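I finally made it to the Clencombe beauty fair this June, all 17 booths of it, and my feet are still sore! 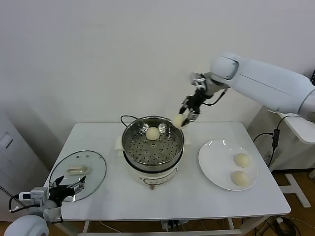
Joly had the longest line, for their facial steaming corner. I waited happily (free hand cream!) and came out pink as anything. A perforated steel tray with a pale round bun on it was about how my face felt under that hood, and I mean that kindly.

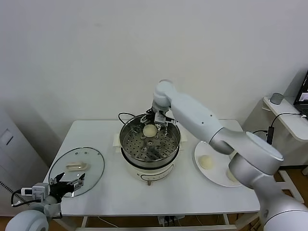 Then over to Pillard for clay masks, where I tried 7 shades of lip balm and bought two. 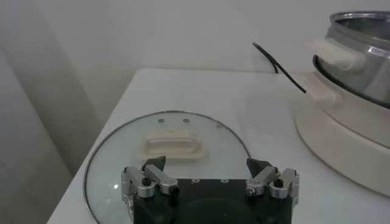
Posted by the Drerkmont Beauty Diary | Fairs & Visits

Go early if you can, and bring a big tote.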